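Fitted sheet slips off the corner every night, mattress too thick?

Kravchuk
6/3/22

Hello all. I bought a new mattress in December and since that time I have a problem with my fitted sheets. The corner near my head comes off almost every night. The label of the sheet says it is for mattresses up to 16 inches, and I think mine is less, but I did not measure it with the topper. Should I buy deeper sheets, or is there some method to keep the old ones? They are good cotton and I do not want to throw them away.

Drolik
buy bigger sheets. mine did the same, end of story

Ornix
Please measure first, before you spend money. Take off the sheet, put the topper in its place, and measure from the bottom edge of the mattress to the top of the topper. Many people forget the topper, and I did also. If the number is very near to the number on the label, the sheet will be too tight, especially after some hot washes, when cotton becomes smaller.
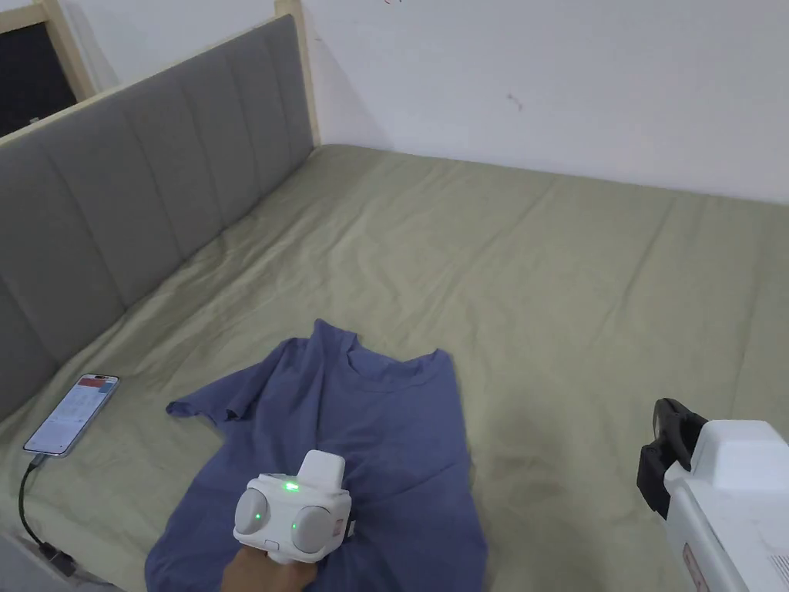
Ornix

If you want to keep the old sheets, you can buy elastic straps with clips. They go under the mattress and hold two corners together. I paid very little for mine and I have used them for two years. Put the clips on the hem, not on the thin fabric, or it can tear.

Also check that the long side of the sheet is really on the long side of the bed. With a queen size it is easy to make this mistake.

Kravchuk
Thank you, Ornix. I measured with the topper and it is more than the label says. I will try the straps first.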